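4.2 The sofa and its loose cushions

Of all the furniture in the Trerkelton living room, the sofa taught us the most about tidying. It is a long seat in cream tufted leather, and one loose square cushion in teal blue shows up against it beautifully. Our 37 households were asked where such a cushion "lives", and we were delighted by how firmly people answered. 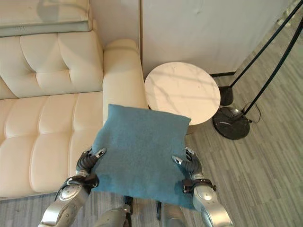
Markos Tsakiris

Figure 4. The teal cushion and the cream sofa, Trerkelton living room.

Most people named a corner. A cushion pushed up to the armrest counts as put away, while the same cushion in the middle of the seat reads as left behind by someone. Leather makes this choice more interesting – a matte fabric cushion stands out on a glossy surface, so a small tilt gets noticed from the doorway.
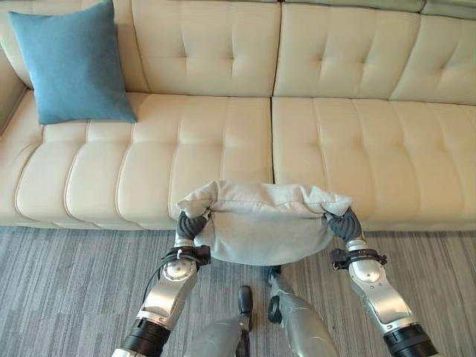
Tilt turned out to be a lovely topic in its own right. About 50 of the comments we collected in November dealt with it, and they split into two camps. Some people want the lower edge flat on the seat. Others like one corner pointing up, and will go back and nudge the cushion until it does.
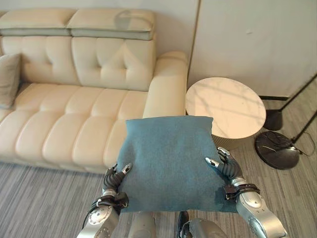

The second camp also plumped more. They pressed the sides, let go, and looked again before sitting down. We had expected plumping to belong to the evening tidy, yet the Laur diaries place much of it in the morning, between breakfast and leaving the house.

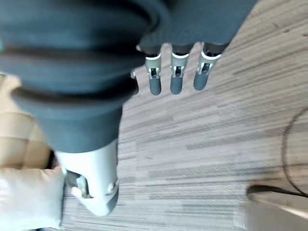

Floors came up far less often. A cushion on the floor was simply picked up, and few diary writers gave it more than a line. We return to this in Section 5, where the Vurier homes are compared room by room.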